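MAKERS & TINKERERS | Weekend Read

The arm in the old dairy

Sorcha Keogh wanted something to pick up tins. That was the whole plan in January. Two years of dropping things, a bad wrist, a shared workshop in Urnenville with a decent floor and a kettle.

The workshop is Pirklow, up a lane behind the feed merchant. Members pay monthly and argue over the bandsaw. Keogh took a corner by the brick wall and started bolting. The arm came second-hand. The rail under it cost her 385 euro, more than her first car, and she cut it down twice. Wrong both times.

"I measured from the wrong end," she says. "Then I did it again."

Craig Halliday did the wiring. He's a retired lift engineer and he labels everything, even the tape. Juwita Majimbun wrote the software in the evenings, mostly on the bus. Neither had built an arm before. The first grip was far too hard, dented tins all over the place. Second was too soft. They went back and forth for weeks on finger pads, ended up leaving the tips blunt and slowing the close right down.

Standing tins are easy, Majimbun says. A tin on its side is another matter. It rolls. Come in at the wrong angle and one finger nudges it off before the other gets near, and then your chasing it to the skirting.

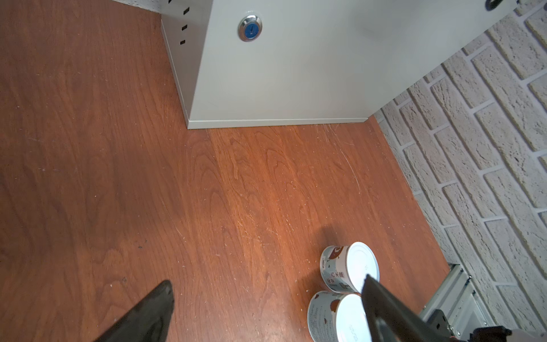 So the approach matters more than the squeeze. Fingers wide, come down from above, line up across the tin, then close. Majimbun has the wrist camera looking straight along the fingers for this. Shiny lids throw it off. So does afternoon sun, which gets in low and bleaches out the floorboards, and Halliday has been promising a blind since spring.

Next job is lifting on to a shelf. Keogh wants it in her own kitchen by winter. Halliday says spring. They have a bet on, a fry-up, loser cooks. The arm is not alowed to help.

COMMENTS (2)

Dymphna Gilmartin: Would it manage jars? Mam can't bend for them any more.

Aidan Nic Aodha: Try foam tape on the fingers, worked for ours. Wears out fast though.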